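Flelstead Orange (colour)

Flelstead orange is the name I grew up with for a warm, slightly burnt orange that sits somewhere between marmalade and a ripe mandarin. I've been adding to this entry for two years now, so forgive me if it rambles a bit -- I do love this colour!

The name comes from the town of Flelstead, where the old brickworks sold an ochre wash for sheds, letterboxes and front gates. My nan's gate had it, and so did half the street. It went on a bit streaky and faded to a golden yellow wherever the arvo sun hit it, and locals still call that faded shade "second coat" (no, I don't know why either).

As a pigment it's nothing fancy. You take yellow ochre, heat it until it starts to redden, and stop early. Go too far and you've got plain red ochre, which is lovely on a barn but isn't what we're after. The Julside version is a touch browner, and people there will argue with you about it for as long as you've got.
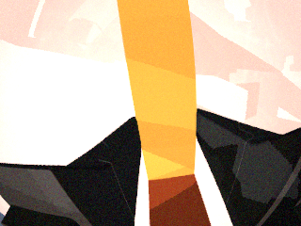
Deep orange and a paler golden yellow in flat bands, against pale pink and off-white.

Pairing it with its own paler cousin is the classic approach, and my favourite. Orange beside golden yellow stays cheerful without shouting, while orange beside navy (its near opposite on the colour wheel) fairly jumps off the wall. I've tried both in my hallway and went back to the yellow.

These days you can buy it ready mixed. Drurnix does 2 versions, a matt and a low sheen, and the 65 mL sample pot of the matt is enough for a decent test patch. Kinoshita sells something close as a fabric dye, though it comes up pinker on cotton than on wool. If you're matching it under a lamp at home, go for a warm white bulb, and have another look at 4000 K as well -- the orange flattens out a fair bit under cooler light.

See also: Ochre; Amber; Limewash; Colour of Julside gates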